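The Paint Goes First: A Talk With Rosalía Segura About Bins

Jun 21, 2018

Rosalía Segura keeps her work gloves in her back pocket and puts them on before she touches anything, including the coffee pot. She has been repairing parts bins at Mazurek for 11 years. Before that she welded farm gates, and she says the two jobs are closer than people think.

"A gate gets leaned on and a bin gets things dropped in it," she said. "Either way, somebody hands it back to you bent."

Mazurek makes and repairs the deep open bins that factories use for loose metal parts. The shop is a long building with a paint booth at one end and a loading door at the other. When I visited, the door was open and a stack of bins from Zeddale, a hardware maker and one of the shop's older customers, was waiting to be looked at. Last year the shop took in 2,129 bins for repair. Segura looked over most of them herself.

I asked what she looks at first.

"The floor. I tip it toward the light and look at the floor. If the floor is flat, the rest is usually fine. If the floor has a belly in it, then the corners have been pulled and I have to check every weld."

She showed me on one of the Zeddale bins, running a straight piece of bar stock across the bottom. There was a gap under it near the middle. She marked the outside with chalk and moved on to the next one.

The floors on most of the bins she handles are left bare and the sides are painted. I had assumed this was to save money. She said that was part of it, but that they used to paint the floors too and customers complained.

"The paint came off in flakes and got in with the parts. Then they call up and say, what is this stuff? It's your bin, that's what it is. So Ezequiel stopped painting floors."

Ezequiel Carrasco runs the paint booth. He is quieter than Segura and answered most of my questions with one word. On the subject of color he had more to say. The usual color is a slate gray, which he mixes a little darker than the chart calls for.

"Light gray shows grease after a week," he said. "Black, you can't see down in there. You lose small parts in the corners and somebody throws the bin in the wash with parts still in it."

Has anyone ever asked for something else?

"White. One time. They sent them back in December to be done over."

Segura said the walls take their damage in a pattern. The top edge gets hit by forks and chains. The upper part of the sides gets rubbed by whatever is reaching in, whether it's a sleeve, a hook or another bin. The low part gets hit by the load itself when it shifts. A bin with sloped walls wears differently from a straight one because the parts slide down and collect at the bottom. People ask for slopes so the last few pieces end up where they can be reached, and she agrees that it works. She just thinks they should expect to touch up the slope more often.

"Saturnino wants to sell everybody slopes," she said. She meant Saturnino Casado, who handles orders and was on the phone in the office at the time. When he got off, I asked him if it was true.

"I sell them what fits their parts," Casado said. "If you have big castings, you don't need it. If you have bars and little brackets, you want it. Otherwise you've got a guy hanging over the edge by his belt buckle."

He also keeps the price list, and he gave me one number from it without my asking. Resetting a floor and repainting the sides costs less than half of a new bin. After the second time through the shop, he tells people to stop spending money on it.

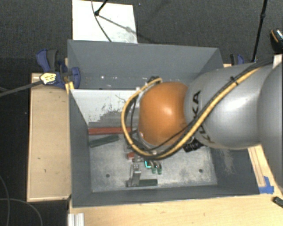

Wear is only worth fixing when it changes how the bin works, and Segura was firm about this. A lot of what comes through the door, she said, could have stayed where it was. Customers see scratches and think the bin is finished. Cloudy scratching and worn whitish areas across a metal floor don't worry her, and neither do white chips and specks along the bottom of a sloped wall. She would leave both alone. A pale scuff on the side wall gets a rag and maybe some touch-up paint when the bin is in for something else.

"I run my bare hand over it," she said. "It's the only time I take the glove off. If it doesn't catch, I leave it. If it catches, it's a burr, and a burr will cut somebody."

I asked if she had been cut.

"Sure. Both thumbs. Gates were worse."

The other thing she checks is what gets left inside. Customers are supposed to empty the bins before sending them. Mostly they do. There is a shelf by the loading door for the leftovers, and on the day I was there it held washers, a short length of chain, a tape measure with Pulleo printed on the case and a lunch container that Carrasco said had been there since winter. Anything that looks like a real part goes in a bag with the customer's name, and Casado sends it back with the order.

I asked Segura what she would change if people would listen. She thought about it while she pulled a label off the next bin with a putty knife.

"Stickers on the inside," she said. "Put your label on the outside. On the inside it gets scraped, the corner comes up, little parts get stuck to the glue. Then I'm in there head first with solvent. And don't drop bars in from up high. Set them down. You can lay a bar down flat and it won't do a thing to that floor. Drop it on its end and I'll be seeing you."

She chalked the bin with a check mark, which means paint only, and pushed it toward Carrasco's end of the building. There were two more in the stack and she wanted them done before lunch.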